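I own 13 sweaters and I have stopped folding eleven of them in any way my mother would approve of. I feel fine about this. What I don't feel fine about is dry cleaning, or the way clothing labels push us into it.

Last January I bought a merino cardigan from Grudo (on sale, but still $152, so I was nervous about it). The tag said dry clean only. The place near me in Ondstead wanted more for two visits than I spend on socks in a year. So I filled the sink with cool water, put in a little wool soap, pressed the thing down a few times and laid it out on a towel. It came out fine! It has been through the same sink many times now, and it still buttons where it should.
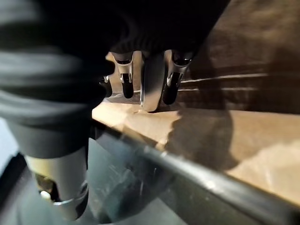
My complaint is with the tags, and I think the companies could do better. A label that says dry clean only often means the brand tested one method and stopped there. It covers them if something shrinks, and we pay for it. Color makes it worse, at least for me. Anything black with soft folds in it, where you can hardly see more than a bit of gray along the ridges, scares people into paying a professional, as if one rinse would turn it the shade of dishwater. Cool water and a short soak have been kinder to my dark things than that fear suggests.

I'm not saying wash everything. I have a Viklund wool coat with a lining and shoulder pads, and it goes to the cleaner once a year, no argument. Same with anything pleated, or anything I'd cry over. But a plain knit with no lining? A cotton dress? A silk scarf, if you test a corner first and the dye stays put? I'd try those at home, and I do.

What I'd like is a tag with two lines on it: the safest way, and the way that will probably work if you're careful. Jirngate already prints something like that inside its shirts, and I've bought 3 of them partly for that reason. The second line on mine says cool hand wash, dry flat, iron inside out. Took me ten minutes the first time, including finding the iron.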